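Search this site Search Go

February
Speaker notes by Embla Moen

Saying no to good work (talk for the Trullon freelancers' morning)

Start with the inbox story. 1,086 unread, and I was proud of it! Pause there, let people check their own phones.

Then the list. I wrote down every open job, favour and half-promise and got to 49. Ask the room to guess first, they always go low.

Sort by who is waiting. Jenő Bárány taught me this on the Boresetti job and I still love it: put a name beside each line, and if there's no name, park it for a month. 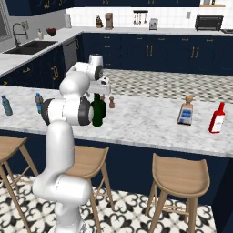
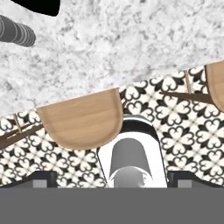
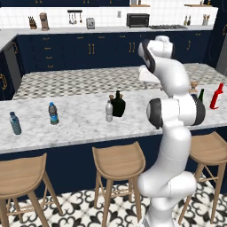
Next bit is the fun one – writing the actual "no". Read out Ivone's email, all of it (she's said yes). Two lines, warm, offers another date. Give them 7 minutes to draft their own, then swap with a neighbour.

If time is short, skip the Pasichnyk story and go straight to questions. Someone will ask about losing clients. I lost 2, and one came back in the spring.

Slides and handout: ask Embla at the desk
© Embla Moen
Back to top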